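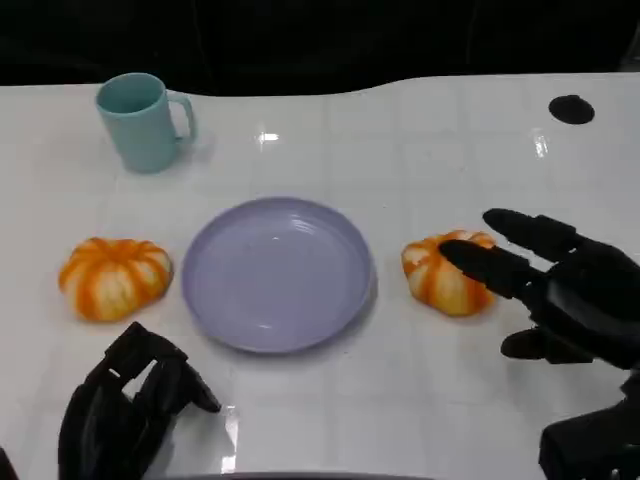 Clultirari Moves Two-Handed Robots Into Table-Setting Work at Vikinthorpe Event Services Site

Preparation staff shift to inspection, layout design and exception handling; no positions removed in first phase

VIKINTHORPE -- Clultirari, a contract supplier of tableware, table decoration and event setup, today announced the start of regular production use of two-handed robots at its Vikinthorpe preparation site. The robots place plates, mugs and small seasonal items on tables according to a stored layout. The work was previously done entirely by hand by the site's sample and preparation group.

The system, named Prarkico, was developed with Tabrizi, an automation integrator that has supplied conveyor and packing equipment to the site in the past. Each Prarkico station consists of a robot with two multi-fingered hands, a camera mounted at the head, a white work table and a control terminal. The first stations entered regular use in April after a trial period in the same room.

Scope of the work

Clultirari prepares sample settings for customers before each event. A sample setting shows the customer the exact plate, mug and decoration to be used at each seat, in the exact position. Customers approve or change the sample, and the approved version becomes the reference for the crew that sets up the venue. In the last business year the Vikinthorpe site prepared 2,496 sample settings.

The task set for the first phase covers a small group of objects: one plate, one mug and up to two decorative items per seat. The autumn layout is typical. It calls for a lavender plate in the center, a small striped pumpkin on each side and a mint-colored mug behind and to the left. The layout was selected for early use because its objects differ in shape and in the way they must be held. A mug can be taken by the rim or the handle. A shallow plate must be lifted at the edge. A ribbed pumpkin has no flat side and no handle, and each one is slightly different in size and color.

"Decorative produce is the hardest part of the catalog for a machine," said Shirin Pakzad, director of operations at Clultirari. "A plate is the same plate every time. Two pumpkins from one crate are never the same. We wanted the hard items in the first phase so that the schedule would reflect real conditions."

Changes for preparation staff

Before Prarkico, a preparation worker placed every object, measured the spacing with a card template, photographed the result and cleared the table for the next sample. Repeated layouts took up most of a shift in the busy months. Staff reported shoulder and wrist strain in the period before large events, when the same setting had to be built many times with small changes requested by the customer.

Under the new arrangement, the worker loads the objects, selects the layout at the terminal and starts the cycle. The robot performs the placement. The worker then inspects the table, corrects any item that is out of position and signs the record. Corrections are entered with a short reason code, such as wrong facing, wrong spacing or surface mark. The codes are reviewed each month by Clultirari and Tabrizi and used to adjust the placement program.

Three duties have been added to the preparation job description:

Layout entry. Staff build new layouts by placing the objects once by hand at the station and storing the positions. No programming knowledge is needed for this step.

Item approval. Staff decide which produce and decorative items are fit for use. The robot does not reject an item for bruising, fading or poor color. That decision stays with the worker.

Exception handling. When a grasp fails or an item rolls, the station stops and calls the worker. The worker clears the table or resets the item and either restarts the cycle or finishes by hand.

Workers may finish any sample by hand without giving a reason. This rule was requested by staff during the trial and has been written into the site procedure.

"The first version of the procedure had people standing by and watching," said Habibur Khan, preparation lead at the Vikinthorpe site. "We changed that. One person now loads two stations, does inspection on both and has time left for the layouts. The part I would not give up is item approval. I have been sorting gourds and pumpkins for a long time and I know which ones will look bad under venue lighting."

Khan said the group also asked for a slower hand speed during loading, when a worker's own hands are near the table. Tabrizi made the change before regular use began. "It costs a few seconds per setting and people are more comfortable at the table," he said. "I think it was a fair trade."

Training

All preparation staff receive 30 hours of paid training during normal shift time. The course covers station startup and shutdown, safe reach zones, layout entry, reason codes and basic care of the hands, including cleaning of the fingertips and inspection of the finger joints. Staff who complete the course move to a higher pay step. Staff who prefer not to operate a station may remain on manual preparation, which continues for glassware, cut flowers, candles and folded linen. These items are outside the scope of the first phase.

Clultirari stated that no positions at the Vikinthorpe site have been removed in connection with the project. The company has committed to a review with staff representatives after 365 days of regular use. The review will cover workload, injury reports, training results and any proposed change in staffing. A summary will be posted at the site.

Technical notes

The hands used in Prarkico stations are black, multi-fingered units with an opposed thumb. Each hand can be assigned its own object. In practice one hand often places or adjusts an item while the other is held low near the front of the table, clear of the layout. The program permits light fingertip contact from the top of an item, and this method is used for small turns and shifts of decorative produce once it is already on the table. Full grasps are used only for transfer.

The white table surface was kept from the earlier manual process. It is easy to clean and matches the background used in customer samples. It is also glossy, and overhead lights produce bright spots on it. During the trial, reflections caused position errors with pale objects -- light plates in particular. Tabrizi added a lighting check to the startup sequence and the site moved two overhead fixtures. Layouts with pale or reflective objects now receive a second position check before the cycle is marked complete.

The stored library holds 200 layouts at the time of this release. Each entry contains object type, position, facing and permitted tolerance. Tolerance is set by the layout author and may differ between objects in the same setting. For ribbed and striped produce, the facing field is optional, as the worker may choose the better side during item approval.

Known limits remain. The robots do not stack plates. They do not fill or carry mugs with liquid. Very small items, including place card holders and loose leaves, are placed by hand. Cycle time for a full setting is longer than that of an experienced worker, and Clultirari does not expect this to change in the first phase. The expected gain is in the even quality of repeated settings and in lower physical load on staff -- speed was not a selection criterion.

Next phase

A second phase will add bowls, side plates and boxed favors. Tabrizi will also test a mobile base that would allow one robot to serve more than one table. The preparation group will select the test layouts and will have a sign-off step before any new object type is released to the stored library.

"We will add objects at the rate at which the group can check them," said Pakzad. "The sign-off belongs to the people who do the work on the table, and it will stay there in the second phase."

Customer ordering, sample approval and delivery times are not affected by the change. Customers who visit the Vikinthorpe site for sample approval may ask to see a station in use. Visitors must remain behind the floor line while a cycle is running.

About Clultirari

Clultirari supplies tableware, seasonal table decoration and setup crews for conferences, weddings and company events. The company operates a preparation site and a warehouse in Vikinthorpe.

About Tabrizi

Tabrizi designs and installs automation equipment for packing, sorting and light assembly. It provides installation, operator training and maintenance for Prarkico stations.

Media requests and site visit requests should be directed to the Clultirari press desk at the Vikinthorpe site.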